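Home Articles Textiles Workplaces Index

Automated folding at Szulc

Reading time: 3 minutes

Automated folding at Szulc is the use of robot arms to pick up, straighten and fold finished blankets at the Szulc textile works in Terkance. The work was done entirely by hand until the Senura folding cells arrived, and it remains one of the liveliest examples of a small works changing its daily routine around machines that handle soft goods. The hall now has 4 cells, each looked after by the people who used to fold at the same tables.

Background

Szulc makes throws and bed blankets, most of them sold through the mail-order firm Famura. Folding was long the slowest step in the building. A blanket has no fixed shape, it slides, it stretches at the corners, and pile fabric clings to itself, so the machines that had served well for boxes and bottles were of little use. Folders worked standing up, arms wide, and sore shoulders were a common complaint. A good folder on a full shift could finish 302 blankets, and many were proud of the figure.

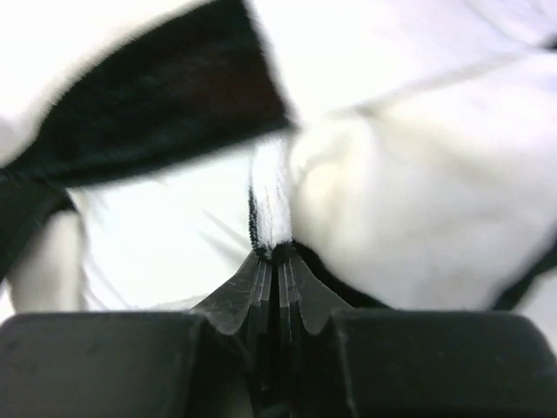

Gripping is the heart of the method, and a wonderful thing to watch once the arm gets into its rhythm. The cell has to find an edge or a fold, close on it and lift without dragging the rest of the blanket along. Fin-shaped finger pads, translucent grey and marked with fine scratches, press together at their tips on a narrow gathered strip of white cloth, with the bulk of the cloth bulging above and behind them. Folders at Szulc call this "taking the ear", a phrase carried over from hand folding, where the first corner picked up was always the ear.

Changes to the work

The job title of folder has gone and that of cell minder has replaced it. A minder lays out the first blanket of each batch, corrects the arm when it takes two layers instead of one, and passes the finished stack to packing. Each minder spends 3 weeks in training, most of it beside the machine. Much of the old skill has found a new home here! Knowing by touch which way a pile runs, or how a heavy seam will pull a corner round, is just what is needed to set up a new pattern.

Checked designs were among the first to be tried. Their seams give a clear line to work from, though a flap folded over on itself can still send a batch back to the start. 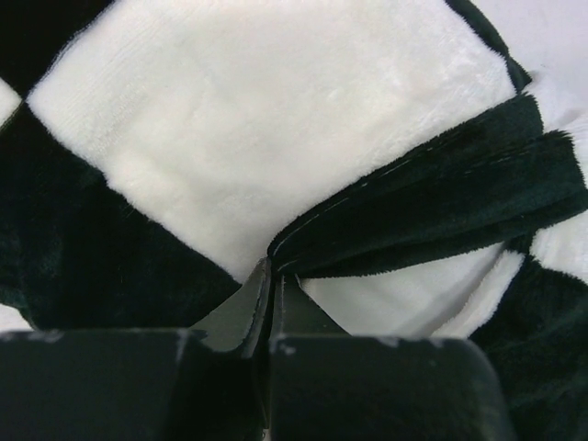 Senior minders have not been uniformly glad of the change, and one told the works newsletter that the shoulders were better but the talk was worse, as people who once faced each other over a table now stand a cell apart. The shared morning break was lengthened after that issue came out.

Output and pay

In the first August with all the cells running, the hall folded 2513 blankets above its target. Minders are paid by the hour, where folders had been paid by the piece, and the evening shift now ends at nine.

See also: Pile fabric; Piecework; Hand folding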